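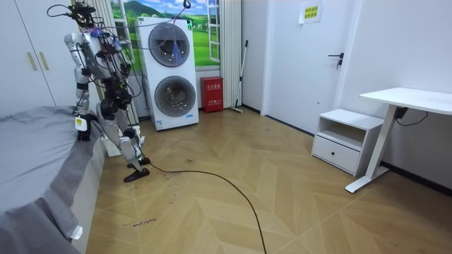
Silver and black beside the bed, one foot up. Gray sheet, wooden floor.

THE LABEL YEARS
How the free printable jar label took over the kitchen drawer, the craft fair and a good part of my printer ink

Started with cumin. Two jars, same brown powder, one of them was coriander and dinner was strange. So I went looking for a label. Free, print at home, cut out, stick on. Ten minutes, I figured.

That was last December. I now own a corner rounder.

If you haven't been down this particular hole, a quick tour. Free printable labels are everywhere, and I mean spice jars, jam jars, file boxes, seed packets, moving boxes, the bin where the phone chargers go. Plain white with a thin black line. Watercolor lemons. Fake old pharmacy ones with curly corners. Most come as a PDF and most of them are made by one person at a kitchen table with a drawing program and strong feelings about margins.

Zakitton is the one people send you to first. It's a plain little site, looks like it was built in an afternoon and never touched again, and there are 2,000 label sheets on it. All free. No sign-up, no pop-up asking for your birthday. You click, the file opens, done. The search is terrible. Type "flour" and you get flowers. But I found the lemon set by accident that way and the lemon set is very good.

Then the pretty end of things. Jia is a font, a round handwritten one with a tall lowercase h, and once you've seen it you see it on every jar of lentils in America. Free for home use. Not free if you sell the jam. Read the note that comes in the download, it's four lines long and a surprising number of people at craft fairs have not read it.

Speaking of which. The fair in Gratgate has a whole row now. I went expecting soap. Got soap, and candles, and a table with nothing on it but label packs. Designed, printed, cut, in little see-through sleeves for 3 dollars. I asked who pays for something you can get free and the answer came right back: anyone who has tried to cut out forty ovals.

Fair. The ovals are a nightmare.

Paper, then, since that's where most of it goes wrong. Regular printer paper with a glue stick works fine in a dry cupboard. Looks flat, peels at one corner after a while, who cares, print another. Full-sheet sticker paper is the next step up and it's what I use for almost everthing. Matte takes ink better on my machine. Glossy looks great for a minute and then my thumb goes across it and there goes the paprika.

Vonetik makes the sticker sheets I ended up with. The pack is nothing special to look at, the backing is split down the middle so you can bend it and get a nail under, and after years of picking at corners I'd pay extra for that alone. They do a clear one too. The clear one shows every bubble. I have stopped buying the clear one.

Settings! Print at 100 percent. Do not let the printer "fit to page." It will shrink your labels by a hair and the hair matters if you're using pre-cut sheets, every row drifts a bit more until the bottom one is printing half on the gap. Run one page on plain paper first, hold it up against the real sheet at a window. My first batch I skipped this. Eight sheets in the recycling.
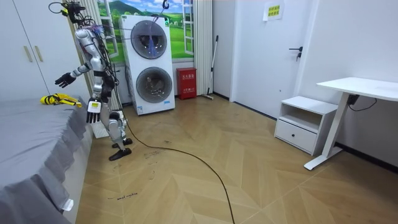

Small bedroom with a stacked washer-dryer. One arm out toward the bed.

Ink is the cost no one puts in the blog post. A solid dark background with white writing looks fantastic on screen and drinks a cartridge like soda. The line-only designs cost close to nothing. If you want the dark look, buy black paper and a white pen. Slower. Nicer, too, even with my handwriting.

Where people get stuck is editing. A lot of free sheets come blank, or they come with someone else's pantry already typed in, and it turns out someone else doesn't keep fenugreek. Look for "editable" in the title. Those open in a browser or a PDF reader, you click the box and type. Check how the long words sit before printing. "Bicarbonate" is the test word. If it fits, it all fits.

And sizes. A standard spice jar likes a label under two inches across. Square jars are forgiving, round ones aren't, and anything with a taper will make a straight label smile at you. For those go narrow. Or tag it - punch a hole, kitchen string, around the neck. Tags are also the answer for baskets, and for any jar you'd like to refill with something else next month.

The people who make these things seem to get little out of it. One designer told me her most popular sheet, a plain set for canning lids, was downloaded roughly 900 times in a single month last summer and brought in 5 dollars through the tip button. She's drawing a set for dog treats now. Wanted to know if I thought bones were too obvious. I said bones are fine.

Removing them, quick, becuase everyone asks. Warm soapy water, leave it, come back. Cooking oil on whatever's left. Hair dryer for the sticker paper if you can't get the jar wet, low heat, pull slow.

My spice shelf is finished, by the way. All lemons, all in Jia, lids too. The cumin's on the left. I still smell it before it goes in the pan.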